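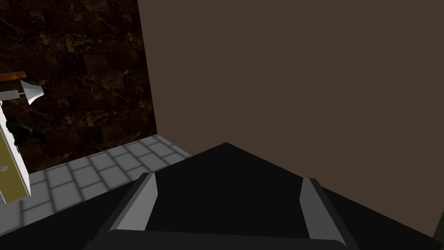

Spyros Vasilakis
Simulation tester, household tasks, and keeper of this diary

Saturday, November 30, 2024

Up at six with the heating clanking, and I was at the desk before the kettle had boiled. I know it's the weekend. I don't care! The new build came down overnight and I wanted a proper go at it before anybody else at Lurkcombe had a chance to fill the queue with their own runs.

So, the bathroom. I've been asking for a bathroom since August. Kitchens we have coming out of our ears, and everybody who builds a kitchen builds it the same way, with a long worktop and lots of room to swing an arm. A bathroom is a much meaner place to work. The dark marble and the brown wall meet in the corner, the tiles run right up into it, and you've got the cabinet with its yellowish panel sticking out on one side while you're trying to get the gripper round. I love it. It feels like the bathroom in my first flat, where you had to decide whether to open the door or bend down.

The question I keep getting from my brother-in-law, and from my mum, and from the man who cuts my hair, is when they can have one that does the cleaning. I used to mumble. Now I've got a better answer, which is that it depends which bit of the cleaning you mean, and then I go on for twenty minutes and they wish they'd asked about the football.

Take the floor. A floor is nearly done, as problems go. It's flat, it stays where it is, and if you go over the same bit twice there's no harm in it. Walls much the same, if a bit more tiring on the arm. But then take a tap. To wipe a tap you have to go round the back of it, where you can't see, and press hard enough to shift the limescale without wrenching the thing off. I do mine with an old sock over my hand and I have no idea how I know when to stop pressing. I just know. Try writing that down for a machine! I did try, on Thursday, and got half a page of nonsense and a very clean tap.

Wrote down my usual list before starting, copied here so I can't fiddle it later. Go to the place. Face the thing. Reach. Close. Lift. Carry. Put down. Let go. Masano's team only score the last one, which I think is daft. If the reach is good and the lift is bad I want to know that, because those are two different people's jobs to fix. Eshun agrees with me on this, or at least their last set of notes gave each stage a line to itself, and reading them was a pleasure from start to finish.

Set off 58 runs before breakfast and went for eggs.

Later. Eggs were good. Results first and then the moaning.

13 of the 58 got all the way to the end, letting go included. I did a little dance in the hall. I realise that if you hired a cleaner who managed 13 out of 58 you'd be having a quiet word by Tuesday, but the last build got 4 from the same starting positions, and I'd more or less made my peace with 4. The failures are better too, if that makes sense. Before, it would drive its fingers into the side of a cabinet and stay there, grinding, until the clock ran out. Now when it misses it tends to back off and have another look. That's what I do when I can't get the key in the lock. It's such a human sort of clumsiness that I got quite fond of it by run 30 or so.

Most of the ones that fell over did it at Close. I went through them one at a time with the speed right down, tea going cold beside me, and it's nearly always the angle. It picks a sensible spot and then arrives a bit crooked, so one finger touches first and the whole business gets shoved sideways before the other finger has joined in. You and I do that too, of course, but our fingers are soft and we've got spare ones.

Then the narrow-necked shapes, which I'd been saving up as a treat.

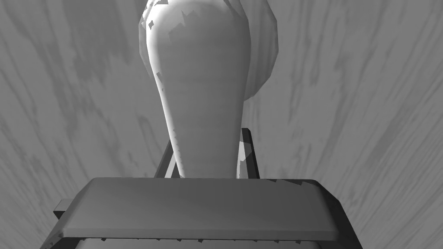
Anything wide at the top and thin at the bottom is a beast. Your instinct is to go for the thin part, and so is the machine's, and it's a fair choice as far as fitting between two fingers goes. But all the weight is somewhere else. Think of carrying a full wine glass by the stem with a pair of salad tongs. You can do it if you go slowly and keep everything level, and the second you hurry it starts to turn in your grip. I spent the whole of late morning trying different closing strengths, from feeble to far too much, and there is a sweet spot, but it's about as wide as a pencil line and it moves whenever the shape changes.

I also ought to write down, for my own good, that the white surfaces look ragged up close. Little jagged dark bits along the edges where it should be smooth. It doesn't seem to bother the grasping, which works from the shape, but it bothers me, and if we ever want the thing to learn from what it sees then it needs to stop seeing shards on a curve. Put it in the notes for Monday's build. Also asked whether the wood could be calmed down a bit, as the grain streaks about all over the place and makes me feel slightly seasick.

Long phone call with Vomorham after lunch. They're the ones who want this for shop floors, mostly for tidying shelves after closing time, and I was worried they'd be glum about the figures. Not a bit of it! They asked much better questions than I'd expected. How does it fail, does it break the thing it's holding, does it know that it's failed. That last one is the best question anybody has asked me this year. A shop assistant who drops a jar knows they've dropped a jar and goes to find a mop. Ours, until this build, would cheerfully carry nothing at all across the room, put nothing down very carefully and report a job well done. I went back to check while we were still on the phone, and in the new runs it caught its own mistake in a good half of the cases. I could have kissed the screen.

They wanted to know whether they could plan on anything for next year. I said I'd plan on boxes. Square boxes, tins, folded towels if the shelf is deep enough. Put those in front of it with nothing in the way and I'd happily watch it work all night. Bottles by the neck, no. Anything wet, no, and we can't even test wet properly in here yet, so I'd rather say no and be pleasantly surprised. And the bathroom, the real bathroom with hair in the plughole and a shampoo bottle upside down in the corner because somebody wants the last of it, no, not for a good while.

I don't find that gloomy at all, for what it's worth. I did my own bathroom this afternoon, when I got off the phone, and paid attention the whole way round. It took me 50 minutes. I moved the toothbrush mug three times. I picked up a bar of soap that tried to get away and caught it against my chest without thinking. I opened the cabinet with one finger while the rest of the hand was holding a cloth, and got a knob of old toothpaste off the shelf with my thumbnail. There must be a year's work in that thumbnail. And yet when I started in this line we were thrilled if the arm pointed at the right wall.

Things for tomorrow, if I'm let. Try the crooked arrivals again with a slower last stretch and see if that straightens them. Ask for a second bathroom with a different corner, to find out whether it's learning bathrooms or only this bathroom. Run the cabinet knob. It's small and round and near the bottom of the panel, and I have a feeling about it, though I've had feelings about knobs before and been wrong every time.

Started another lot at six this evening with the closing strength set just above where I'd had it. Told myself I wouldn't look until after supper and then looked twice while the pasta was on. Run seven had it turned a bit in the fingers but still up, still holding. Pasta overdone.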